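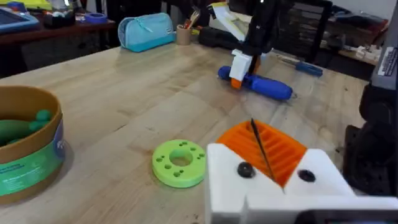

Rosaire Sutherland wrote in under the last well post to say that short cycling is almost always the tank and almost never the switch, and that I should have put a tire gauge on the air valve before I ordered parts. The comment was correct. I had already replaced the switch.

The system is ordinary. A submersible pump feeds a Skakar pressure tank in the basement, with the pressure switch and gauge on a tee at the tank inlet. The switch closes at 30 psi. The tank has a rubber bladder with water on one side and air on the other, and the air charge is supposed to be set 2 psi below the cut-in pressure, measured with the tank drained. If the charge is low, the bladder fills too far before the pressure comes up, the usable volume between cut-out and cut-in shrinks, and the pump starts more often for the same amount of water.

An hour counter on the pump circuit would not have shown me any of this, as total run time stays nearly the same whatever the tank is doing. Starts are the useful number. I wired a Hamada pulse counter across the switch output at the end of June and read it at the end of July: 1,202 starts. Two people live here and the garden is on the rain barrel.

The other useful number is run time per start. The pump manual wants a minimum of one minute. With a single faucet open at the laundry sink I was getting a good deal less than that, and the gauge needle dropped fast after the pump shut off.

Procedure, for anyone with the same setup:

Turn off the pump breaker. Open the drain at the tank tee and a faucet upstairs, and leave both open until the flow stops. Rock the tank. If it is still heavy, the bladder has failed and air will not fix it. If it is light, check the charge at the valve on top. Mine was well under the target. Add air in short bursts and recheck - a small compressor overshoots easily. Put soapy water on the valve core and watch for bubbles. Close the drain, restore power, and let the system fill with the faucet open until it stops spitting.

My valve core leaked. The replacement came from the hardware store in Inton and cost less than the sandwich I bought on the same trip.

After the recharge, the run time at the laundry sink came out at 90 seconds. The counter is back at zero and I will read it again when the month is out. The old switch is in a drawer, in working order as far as I can tell.

One open item. The gauge sticks at the low end, so I do not trust it for setting the cut-in. Sutherland suggests tapping it before each reading. I would sooner replace it, and the plumbing supply place on Trevholm Road has the right thread, but they close at noon and I keep getting there after.

We use cookies to remember your preferences and measure traffic. By continuing to use this site you accept our cookie policy. Accept | Manage settings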